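集成散热盖

处理器上的银色金属盖与青绿色基板 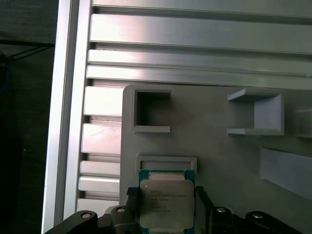 银色散热盖与青绿色基板，散热盖边角呈圆弧形

集成散热盖（英语：Integrated Heat Spreader，缩写IHS），又称均热盖、顶盖，是覆盖在半导体芯片封装表面的金属部件，常见于台式计算机、工作站和服务器所用的中央处理器。其主要作用是将裸晶产生的热量扩散至较大面积，再传递给外部散热器，同时保护裸晶免受安装过程中的机械损伤。

目录
1 历史
2 结构与材料
3 导热介质
4 平整度与安装
5 开盖
6 标识
7 参见

历史

早期微处理器功耗较低，多采用陶瓷或塑料封装，芯片工作时产生的热量可由封装外壳直接散发，无须另设散热部件。随着晶体管数量和时钟频率的提高，处理器开始配用散热片与风扇。20世纪90年代后期，倒装芯片封装逐步普及，裸晶背面朝上，可与散热器直接接触，导热路径大为缩短。

裸晶外露的设计也带来了新的问题。硅材料质地较脆，散热器安装时如受力不均，裸晶边角容易崩裂。当时部分厂商在基板四角粘贴软垫，以分担散热器的压力，但效果有限。此后，主流台式处理器陆续改用带有金属顶盖的封装。移动处理器和多数图形处理器受厚度及重量限制，至今仍普遍采用裸晶直接接触的形式。

结构与材料

集成散热盖一般由铜制成，表面镀镍。铜的导热系数在常温下接近400瓦每米开尔文，在常用工程金属中仅次于银；镍镀层用于防止铜表面氧化，并使其呈银白色。成本较低或功率较小的产品也有采用铝质顶盖的。

顶盖多以冲压或锻压成形，中央为平坦的凸台，四周为较低的边沿。边沿底面以硅酮类胶粘剂固定于基板，通常留有一处缺口，供固化时气体逸出，并平衡封装内外的气压。基板多为有机层压材料，表面覆有阻焊层，颜色以绿色系居多。

顶盖的厚度需要在两方面取舍。厚度增加有利于热量横向扩散，但纵向热阻也随之上升；厚度不足则刚性较差，受压后易变形。采用多枚裸晶的处理器，各裸晶高度可能存在差异，顶盖内侧往往加工出不同深度的台阶，以控制间隙。

导热介质

裸晶与顶盖之间的导热介质称为第一级热界面材料（TIM1），顶盖与散热器之间的称为第二级热界面材料（TIM2）。TIM1在封装厂内施加，用户一般无法接触；TIM2则由装配者涂抹或粘贴。

常见的TIM1有以下几类：

聚合物导热膏：成本低，工艺简单，能够适应裸晶与顶盖之间的热膨胀差异，但导热系数较低，长期使用后可能出现泵出现象。

铟基焊料：导热性能良好，多用于功率较高的产品。焊接前需在裸晶背面和顶盖内侧制备金属层，常用金作为顶盖内侧的润湿层。铟的熔点约为157摄氏度，质地柔软，可缓冲热应力。

液态金属：以镓合金为主，导热系数高，但会腐蚀铝，且具有导电性，对密封要求较高。

平整度与安装

顶盖表面的平整度直接影响第二级界面的接触质量。受冲压工艺和胶粘剂固化收缩的影响，顶盖表面可能略呈凹形或凸形。处理器插座的固定机构也会对顶盖边沿施加压力，长条形封装尤其容易在长边方向发生弯曲。部分散热器厂商因此将底座加工成微凸形状，以便在中央区域取得较高的接触压力。

安装散热器时，应按对角顺序逐步拧紧螺钉，并遵守制造商规定的扭矩。导热膏的用量以覆盖发热区域为宜，过厚会增加热阻。

开盖

开盖指将集成散热盖从基板上拆除的操作，多见于超频爱好者群体和失效分析实验室。采用导热膏的处理器通常以专用夹具施加横向推力，使胶粘剂剪切脱离；采用焊料的处理器则须先行加热。开盖后可更换导热介质并重新装回顶盖，也可令散热器直接接触裸晶。该操作有损坏裸晶、基板走线及周边电容的风险，并通常导致产品保修失效。

部分爱好者还会研磨顶盖表面以改善平整度。研磨会除去镍镀层，使铜基体外露，原有标识亦随之消失。

标识

顶盖表面通常以激光刻印制造商名称、产品型号、规格代码、产地和批次编号，部分产品另附二维码。服务器处理器在回收和转售环节中，常以顶盖标识作为核对依据。由于标识可被磨除后重新刻印，二手交易中宜同时通过软件读取处理器识别信息，并核对基板上的元件布局。

参见

散热器
热界面材料
倒装芯片
热设计功耗
平面网格阵列封装

本页面最后修订于2024年11月8日。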